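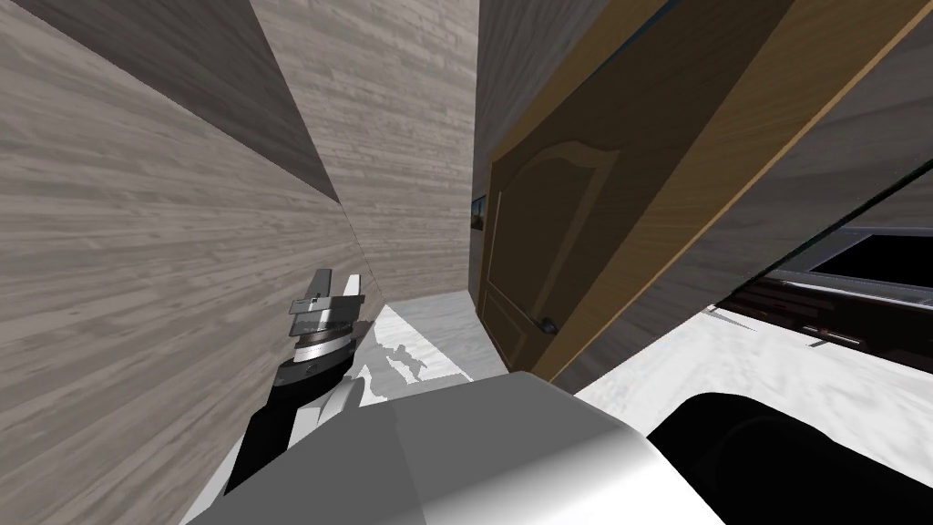

purkon_integration wrote:

The planner is being asked to solve the wrong problem at this point in the task. If the door is already open, the goal region for the arm should no longer be defined relative to the handle. We would ask the original poster to confirm which frame the goal is expressed in, and whether that frame is updated after the door joint moves.

doorway_eval (thread starter) wrote:

Thank you for the prompt response. The goal is expressed in the handle frame for the approach and pull phases, and in the base frame for the pass-through phase. The handle frame is updated on every simulation step. The difficulty arises in the pass-through phase, when the arm is between the left wall and the open door leaf with the gripper empty. The planner either returns no path or returns one that raises the elbow toward the wall before retracting.

Configuration, for completeness:

Simulator: Cosley, fixed step
Planner: Stallier, sampling-based, default smoothing
Control rate: 500 Hz
Planner time limit: 200 ms
Collision padding: 4 cm on all arm links

The same configuration passes our evaluation in open rooms. Only the corridor scenes are affected.

stallier_maintainer wrote:

The padding value is the likely cause. Padding is applied to the links and, unless it has been disabled, to the world geometry as well. In a narrow passage the two add together, and the free space the planner sees may be very small or may vanish altogether. Please set world_padding to zero and repeat the test before changing anything else.

Please note also that the door leaf is imported as a convex hull by default. A leaf with raised molding and a lever handle will produce a hull that is thicker than the leaf along its whole width. The option to request a decomposed mesh is in the import section of the scene file.

kinematics_desk wrote:

We respectfully disagree that padding is the first item to examine. Our group ran a comparable corridor in Cosley last January and found that the reduction in free space was acceptable even with padding on both sides. The failures came from the start state. The controller had stopped the arm slightly inside the padded region, and the planner rejected the start without a clear message. The log reported "no solution", where "invalid start" would have been the correct text.

stallier_maintainer wrote:

That message was corrected in the current release. If the thread starter is using an older build, the point stands, and we withdraw the word "likely".

doorway_eval wrote:

We are using the older build. Migration is planned but has not been approved for the evaluation machines.

Results from the requested test: with world_padding at zero, the planner returned a path in most trials. With the decomposed mesh also enabled, it returned a path in all 100 trials. The elbow motion toward the wall remains. It is free of collision, but it would not be acceptable on hardware.

purkon_integration wrote:

For the elbow motion, we recommend a posture cost in place of a hard joint limit. A hard limit will bring back the failures that were just removed. At Purkon we penalize distance from a tucked posture during the pass-through phase only and release the term once the base has cleared the door.

kinematics_desk wrote:

A posture cost depends on the smoothing stage respecting it. In the older build, smoothing considers path length and nothing else, so the cost may be satisfied by the sampler and then discarded. A joint limit is crude, but it survives smoothing. We would apply the limit to the elbow joint alone and leave the wrist free.

cao_tools wrote:

The Cao scene checker may be of assistance with either approach. It can load a saved planner state and display the padded geometry over the rendered geometry, which makes contact between the two easy to find. Scene files exported from Cosley are accepted without conversion. Files containing a moving door must be exported with the joint value included; otherwise the door will be shown closed.

doorway_eval wrote:

The scene checker confirmed that the forearm began inside the padded region in several of the failed trials, which supports the explanation given by kinematics_desk. The mesh setting appears to have affected the others. We will test the posture cost and the elbow limit separately on the older build and post both sets of logs to this thread. The time limit will remain at 200 ms for both.

stallier_maintainer wrote:

Please include the random seeds with the logs.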